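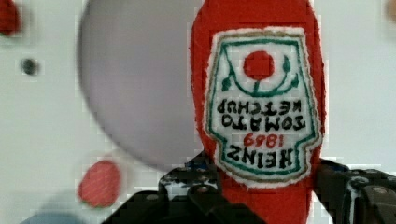 The Wiltalon Robotics Club resumed its regular meetings in August, and I am pleased to set down a short account of the session for those members who were unable to attend. Attendance stood at 21, including several first-year students who had not previously operated the gripper.

The assignment for this term is known as Flamico. Each team must pick up soft objects and place them at a marked position, and is scored out of 100. Soft objects are harder than they look. Fabric gives way under the fingers, and a grip that serves well for a rigid block may twist a felt item or let it slide. Teams are permitted 20 attempts per object and must record each one in the shared log, including those that fail.

Kelechi Balogun led the first half of the session and reviewed the settings for closing force. Ekene Onuoha then supervised the practice period, in which the felt ketchup bottle received a good deal of attention.
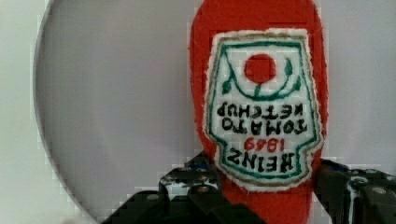

The felt ketchup bottle between the gripper fingers, label inverted.

Members are reminded that written reports should be no longer than 5 pages and should state the force setting used for each object. Reports from the Baltent team and the Ogbonna team have already been received. I would ask the remaining teams to submit theirs before the next meeting, which will begin at the usual hour.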